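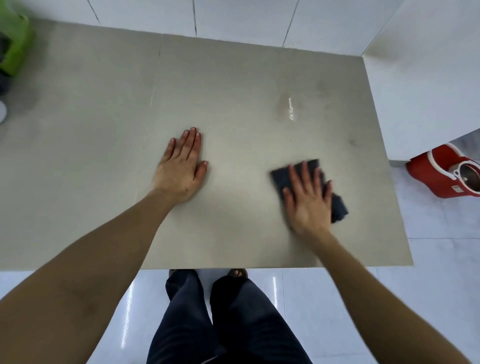 Raffaele Fiore objects to my last column on the grounds that a worktop is there to hold things, and that a method of cleaning which begins by taking everything off it has misunderstood the object. He wipes round his jars. He has done so for years at his flat in Purkinham and reports no ill effects.

I accept the first point. A kitchen with no salt within reach is a poor kitchen. The second is weaker than it looks, and the reason lies in what a wet cloth does when it meets an obstacle.

A cloth moved in a straight line over a smooth surface pushes a small ridge of water and loose matter ahead of it. At the end of the stroke the ridge is lifted, or pulled over the front edge into the other hand. When the cloth has to turn round the foot of a jar, the ridge is left at the point where it turned. Next day it is a ring or a crescent. Repeat this at every container along the wall and the open part of the worktop is very clean, with a dirty border in the shape of the things nobody moved. Most people then scrub the open part harder, as it is the part they can reach.

My own position is that the number of containers matters much less than the number of lifts. Loose jars are one lift each. Jars on a tray are one lift between them, provided the tray can be carried level when full. This is the whole case for the tray, and I think it a sufficient one. Its tidiness is a matter of taste.

The tray has to be matched to what stands on it. Four square boxes, two by two, with labels such as "Vinegar" turned to the front, waste very little of the base. Round jars and tubs waste a good deal, and they tend to collect beside the tray as an overflow. The overflow is where the argument is usually lost. A salt jar, a jar of seeds and a pair of tubs with navy lids will occupy more frontage than the tray itself, and spare lids laid down among them occupy more again while holding nothing. 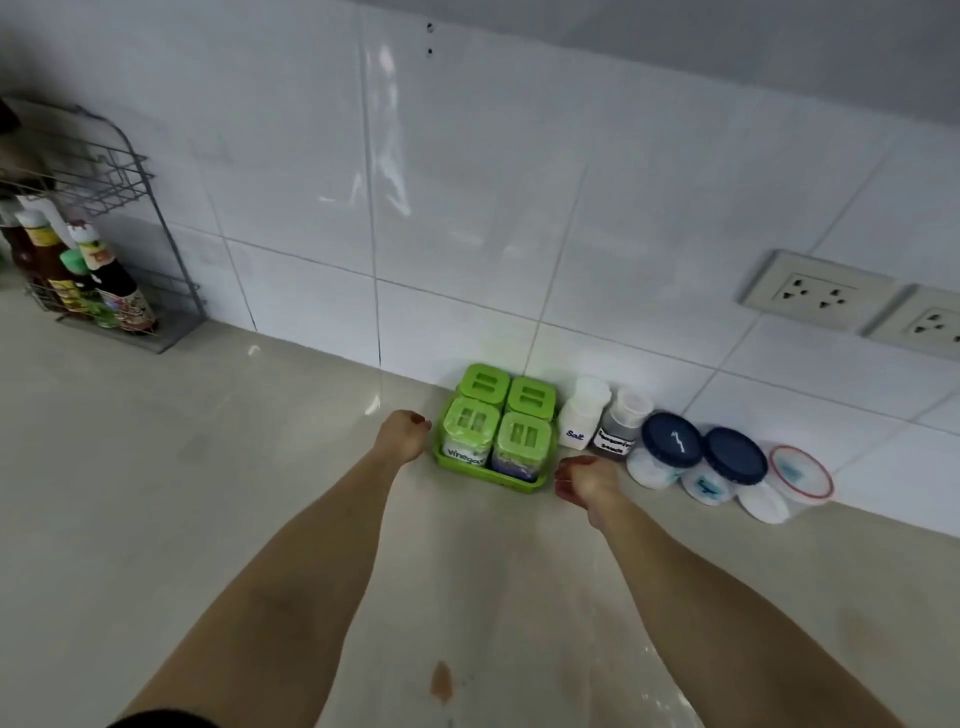
The joint, and the wall behind it

Long worktops have joints. The wall in my kitchen measures 3,023 mm and the slab I was offered measured 3,000, so there was never any question of doing it in one piece. The supplier, Fabbri, proposed a filler strip at the end. I chose a joint further in, where I could see it and get at it, and I would choose the same again.

A joint should be wiped along its length and then once across. Wiping only across drags crumbs into the seam and leaves them. On a glossy surface the fault is hard to see from directly above, where the reflections hide it, and easy to feel with a flat palm. I use the free hand for this. It goes ahead of the cloth and finds grit and dried starch more reliably than the eye does.

Where the worktop meets the tiles the same rule applies. Tiles shed water downwards, and the water stops at the line along the back. Anything pushed hard against the wall keeps that line damp. A finger's width of clearance is enough.

Katia Sala put the opposite case to me in July: a container standing off the wall drifts forward, and by the end of the week has taken half the working depth. This is true of single jars. It is less true of a loaded tray, which is heavy enough to stay where it is put.

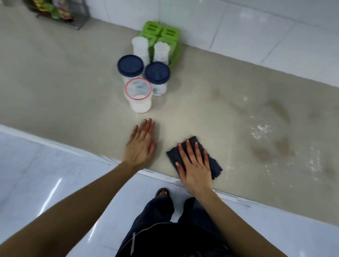 KITCHENS: CLEANING AND UPKEEP

There remains the matter of water. The usual mistake is too much of it. A surface left streaked with water and white residue has been moved on to the second stage before the first was finished, and a folded cloth that is already full will only spread the film wider. Refold to a clean face, wring, and go over it again. I allow 2 passes with a damp cloth and one with a dry one, and the dry pass takes 30 seconds on a worktop of ordinary length. People leave it out and then blame the cleaning product.

Powders deserve separate treatment. A jar of flour or sugar should be closed and moved before any water is brought near it. A damp base picks up spilt powder and sets it down elsewhere as paste, and brown stains should be left until the paste is gone, otherwise the two are worked together.

To return to Fiore: if he will put his jars on a tray and lift it once a day, I will withdraw the rest of my objection and he may wipe round whatever is left. The salt can stay out.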